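손잡이 그리퍼 작업과 자동화에 대해 자주 받는 질문
Curisell 작업실 직원 안내, 7월 개정

이 페이지는 Curisell 작업실에서 일하시는 분들과 새로 오시는 분들을 위해 썼습니다. 저는 교육을 맡고 있는 나가노 아야네(Ayane Nagano)입니다. 한국어가 제 모국어가 아니어서 표현이 조금 딱딱할 수 있습니다. 이해가 안 되는 문장이 있으면 저에게 알려 주십시오. 고치겠습니다.
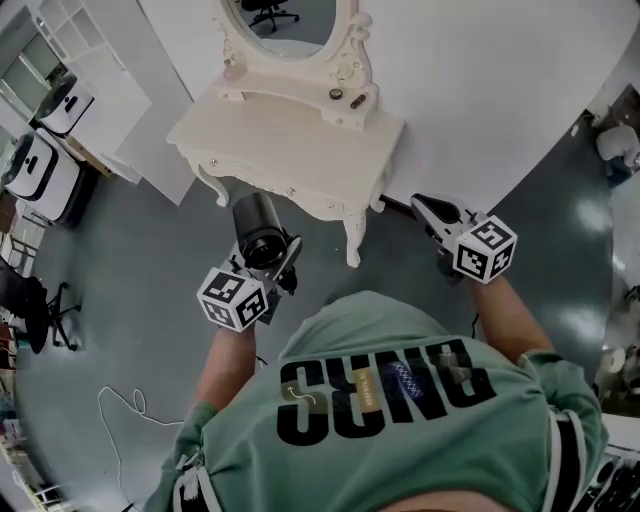
작년까지 우리의 일은 가구와 생활용품을 손으로 정리하고, 옮기고, 점검하는 것이었습니다. 지금은 그 일의 일부를 손잡이 그리퍼를 들고 합니다. 그렇게 남은 동작 기록으로 Tellia라는 시스템이 학습을 합니다. 이 변화 때문에 질문이 많이 들어왔고, 그중에서 여러 번 나온 것을 아래에 모았습니다.

제 일이 없어집니까?
가장 많이 받은 질문이므로 먼저 씁니다. 올해 안에 자동화를 이유로 계약을 끝내는 계획은 없습니다. 이것은 작업실 책임자 로나 파쿼슨(Rhona Farquharson) 씨가 직원 모임에서 말한 내용이고, 회의록에도 있습니다. 그 다음 해에 대해서는 아직 결정된 것이 없습니다. 제가 모르는 것을 안다고 쓸 수는 없습니다. 결정이 나오면 이 페이지를 먼저 고치겠습니다.

그러면 무엇이 달라집니까?
하루의 순서가 달라집니다. 오전에는 전과 같이 일반 작업을 하고, 오후에는 그리퍼를 들고 정해진 동작을 반복합니다. 서랍을 열고 닫기, 작은 물건을 선반에 놓기, 가구 다리 주변에 있는 물건을 집기 같은 동작입니다. 손으로 하면 금방 끝나는 일도 그리퍼로 하면 시간이 더 걸립니다. 그래서 오후의 작업량 기준은 오전의 기준과 다르게 계산합니다.

하루에 몇 번 기록해야 합니까?
개인 할당량은 없습니다. 작업실 전체의 한 달 목표가 500회이고, 지난달에는 1,439회를 기록했습니다. 목표를 많이 넘었기 때문에 서두르실 필요가 없습니다. 빠른 동작보다 끝까지 고르게 한 동작이 학습에 더 쓸모가 있습니다.

실패한 동작은 지워야 합니까?
지우지 마십시오. 물건을 떨어뜨렸을 때에는 그 자리에서 멈추고, 기록 종료를 누른 다음, 목록에서 "실패"를 선택하시면 됩니다. 실패 기록은 개인 평가에 들어가지 않습니다. 이 점을 걱정하시는 분이 많아서 평가표를 가와구치 겐지(Genji Kawaguchi) 씨와 같이 다시 확인했습니다. 평가표에는 그런 항목이 없습니다.

카메라가 저를 감시합니까?
기록은 시작을 누른 때부터 종료를 누른 때까지만 합니다. 얼굴이 찍힌 부분은 저장하기 전에 흐리게 처리합니다. 소리는 저장하지 않습니다. 쉬는 시간, 화장실에 가는 시간, 자리에 없는 시간을 이 기록으로 계산하지 않습니다. 그래도 기록되는 것이 불편하신 분은 일반 작업만 하실 수 있습니다. 신청서에 이유를 쓰는 칸은 없습니다.

일반 작업만 하면 급여가 줄어듭니까?
기본급은 같습니다. 그리퍼 작업에는 수당이 따로 있어서, 그 작업을 안 하시면 그 수당은 받지 않습니다. 이것이 공평한지에 대해서 직원들 사이에 의견이 다릅니다. 수당 제도는 지금 다시 검토하고 있습니다.

그리퍼가 손목에 부담이 됩니까?
처음 며칠은 그렇게 느끼는 분이 많습니다. 특히 낮은 가구의 아래쪽에서 작업할 때 허리를 오래 숙이게 되고, 양쪽 팔을 앞으로 뻗은 채로 있게 됩니다. 20분 작업하면 쉬는 것이 규칙입니다. 바빠도 이 규칙을 지켜 주십시오. 무릎 받침은 입구 옆의 장에 있습니다. 통증이 다음 날까지 있으면 저에게 말씀하시고, 그날은 그리퍼를 들지 마십시오.

그리퍼 위에 있는 흰색 정육면체는 만져도 됩니까?
무늬가 있는 면은 손으로 잡지 마십시오. 이 무늬로 그리퍼의 위치를 계산합니다. 무늬가 가려지거나 더러워지면 그 기록을 쓸 수 없습니다. 닦을 때에는 마른 천만 씁니다. 한쪽 모서리가 들린 것을 보시면 테이프를 붙이지 말고 교환을 신청하십시오.

케이블이 팔에 걸립니다. 어떻게 합니까?
시작하기 전에 팔을 끝까지 뻗어 보고, 그때 케이블이 당기지 않는지 확인하십시오. 길이가 남으면 팔뚝 쪽으로 느슨하게 둡니다. 바닥에 있는 선은 발이 지나가는 곳에서 치우고 시작하십시오. 작업 중에 걸렸으면 힘으로 당기지 말고 기록을 종료하십시오.

옷은 정해져 있습니까?
정해진 작업복은 없고 편한 티셔츠면 충분합니다. 소매가 손목까지 내려오는 옷은 걷어 주십시오. 반지와 팔찌는 빼는 것이 좋습니다.

오래 일한 사람의 경험은 이제 필요가 없습니까?
저는 필요하다고 생각합니다. 아다우베르투 브란당(Adalberto Brandão) 씨는 가구를 돌려 놓을 때 다리를 먼저 보고 나서 상판을 잡습니다. 장식이 많은 다리는 바닥에 걸리기 쉽다는 것을 알기 때문입니다. 작업 지시서에는 이 순서가 없었고, 브란당 씨의 말을 듣고 넣었습니다. 다만 이런 지식을 알려 준 사람에게 어떤 보상을 할지는 아직 규정이 없습니다. 이 부분은 회사가 늦었다고 생각하고, 저도 그렇게 보고했습니다.

새로 배울 수 있는 것이 있습니까?
세 가지 교육이 있습니다. 기록 검토, 장비 점검, 그리고 Kisel 화면에서 동작에 이름을 붙이는 일입니다. 모두 근무 시간 안에 하고, 컴퓨터를 잘 모르셔도 신청할 수 있습니다. 교육을 마친 분은 오후 작업 대신 검토 일을 선택하실 수 있습니다. 자리가 적어서 기다리실 수도 있습니다.

기록을 나중에 취소할 수 있습니까?
학습에 들어가기 전이면 할 수 있습니다. 들어간 다음에는 원본은 지울 수 있지만, 이미 학습한 내용을 되돌리는 것은 어렵습니다. 그래서 취소하고 싶은 기록이 있으면 빨리 말씀해 주시는 것이 좋습니다.

여기에 없는 질문은 어디에 합니까?
장비에 대한 질문은 다무라 겐지(Genji Tamura) 씨에게, 급여와 계약에 대한 질문은 가와구치 겐지 씨에게 해 주십시오. 두 분의 이름이 같아서 메시지가 자주 바뀌어 갑니다. 꼭 성까지 써 주십시오. 그 밖의 질문은 저에게 주시면 됩니다. 저는 오후 세 시 이후에 작업실 안쪽 책상에 있습니다.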